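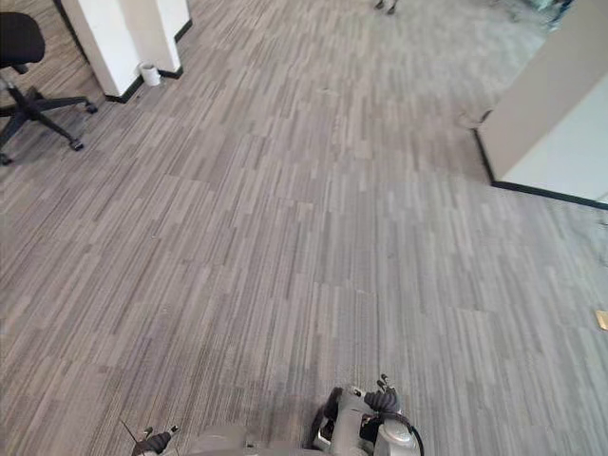
Lilby Office Services
Staff Liaison Meeting, second floor
Minutes of the meeting held 5/19/24

Present: two from Facilities, three from the Accounts floor, one from Post and Reception, one from the Godoy project team, the Chair, and the minute-taker, who would like it recorded that the biscuits had gone before item 1.

Apologies: Training. Also the Hultness office, who were going to dial in and then didn't.

1. Minutes of the March meeting

Agreed, with one change. Under item 4, "staff were delighted" should read "staff were told". The Chair signed them.

2. Matters arising

The kettle has been replaced. The new one is slower. Facilities will look at whether the old one can be got back.

The request for a printed list of which jobs the Godoy robot does and which jobs people still do was carried over from March. There is now a list. It runs to two sides and has a column headed "Shared", and most of the meeting was spent on that column.

3. The Godoy trial: report from the project team

The project team reported that the robot had logged 614 tasks since the trial began. Accounts asked what counted as a task. The project team said that picking something up was one and putting it in the right place was another. Accounts said that on that basis they would like their own figures looked at again.

The work so far is small items left on the floor and on low surfaces, and fetching and carrying between desks. The robot is steady and doesn't mind being asked twice. It is slow near chairs. Post and Reception said the same was true of most of the sales team.

Facilities raised the matter of cups. The cleaning contract still pays for floors and bins but no longer for "loose items", that line having been moved to the trial budget. The evening cleaners have been walking past things they used to pick up because the sheet says they should, and they don't like it. One of them has been picking things up anyway and not writing it down. The meeting was broadly in favour of this but felt it could not say so in the minutes.

ACTION: Facilities to get "loose items" put back on the evening sheet until the trial ends.

4. Working alongside

There was a long discussion, of which this is the short version.

Accounts said that people had started tidying up before the robot got to them, in the way that people clean before a cleaner comes. The project team said this was affecting the results. Accounts said it was also affecting the carpet, which had not looked this good for years, and asked whether the robot could be credited with it. The project team will think about how to word that.

Several people find it hard to carry on working with the hands going about at ankle height.

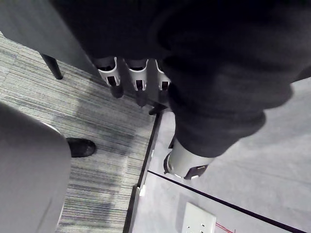 Accounts asked for a plain rule on who moves first. At present the person waits for the robot and the robot waits for the person, and on one afternoon this went on long enough for a telephone to ring out. The project team suggested that staff stay still and let it work. Post and Reception pointed out that staying still is not in anyone's job description — although it was agreed that some had been doing it for years.

It was also asked whether staff could say no if they were in the middle of something. The project team said of course. Accounts asked for that in writing, and got a nod, and asked again.

ACTION: Project team to write one page on who gives way to whom, and how to send the robot off. No diagrams.

5. Hours and duties

The Chair read out a note from Dresillow, who are advising on the staffing side. It said that the trial would "free up capacity". The meeting asked whose capacity and what it would be free to do.

The figure in the note is 75 minutes a week for each member of the support team. Facilities said that nobody in the support team had noticed this time arriving. Most of it seems to have gone on plugging the robot in, clearing a way for it and filling in the sheet that says how it got on. The sheet was not in the calculation.

The Chair repeated that no posts are to go as a result of the trial. Asked about after the trial, the Chair said that this was a matter for after the trial. Staff side asked for both answers to be minuted, one under the other, and they have been.

ACTION: Chair to ask Dresillow to add the sheet to the sums.

6. Any other business

Post and Reception asked if the robot could be taught to do the franking machine. The project team asked what was wrong with the franking machine. This was taken outside the meeting.

The window by the stairs still does not shut.

7. Next meeting

To be fixed once Hultness reply. Bring your own biscuits.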